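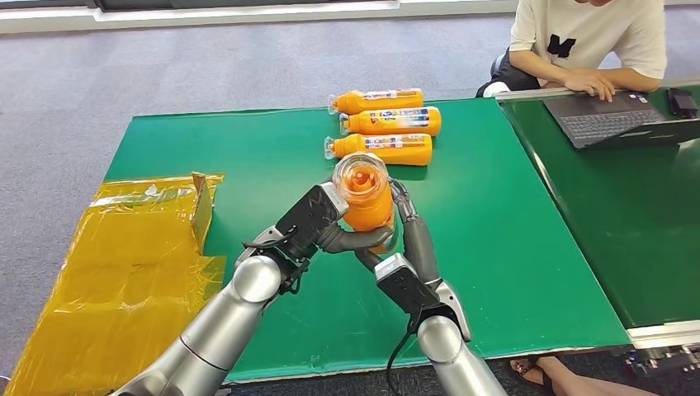

Careers > Engineering > Software > Motion Planning and Control

Software Engineer, Two-Arm Manipulation
Kimiline, Hisdale office
Posted 2022-11-12

Kimiline writes the software that runs pairs of robot arms for packing and kitting. We are hiring one engineer for the planning and control group. The group owns everything between the perception output and the joint commands: grasp selection, motion planning, the controller, and the tools we use to replay and debug a run.

Most of our current work is on bottles and other smooth containers. Two arms with different grippers have to close on the same object without pushing it out of each other's grasp. Our planner, Lema, handles free motion well. It is weaker once both arms are in contact, and that is where you would start.

What you will do

Work on the part of Lema that plans for two arms holding one object. It is C++ with Python bindings.

Improve the handoff between the planner and the force controller. The controller runs at 1000 Hz, and a new plan has to be taken up without a jump in commanded force.

Work with the perception engineers on pose estimates for clear and shiny parts. Transparent caps give our depth data trouble, and the planner needs to know how far to trust a pose.

Add tests to the replay tool. We keep a set of 593 logged runs and check each planner release against it. The check takes 50 minutes and we would like it to be faster.

Spend time at the bench. Engineers here run their own code on the arms, usually with a laptop at the next table, and write up what they find.

What we need from you

Solid C++ and working Python. Experience with motion planning or real-time control on physical arms, in a job or in graduate work. You should be comfortable with rigid body kinematics and able to read a log of joint torques and say what went wrong. You should also be willing to pick up code someone else wrote and leave it in better shape.

Useful but not required: contact simulation, multi-fingered hands, calibration of head-mounted cameras, ROS 2.

A degree is not required if you can show the work.

Terms

Full time, permanent. The job is on site in Hisdale at least three days a week. There is a 60-day trial period. Two or three times a year you may be asked to travel to our test site in Plelitz for a week. We pay for travel and lodging. We can't sponsor visas for this position.

How to apply

Send a resume and a short note on one planning or control problem you worked on, including what you tried that failed. Links to code are welcome. There is no take-home assignment. The interview is a phone call followed by a half day on site, part of it at the bench with the group.

Applications go to Henok Ambaye, who leads planning and control. We will review them through the end of November and reply to everyone who applies.

Related openings
Perception Engineer, Transparent Objects
Tools Developer, Logging and Replay
Test Technician, Plelitz
Internship, Contact Simulation

Kimiline | Hisdale | Contact | Privacy | Back to top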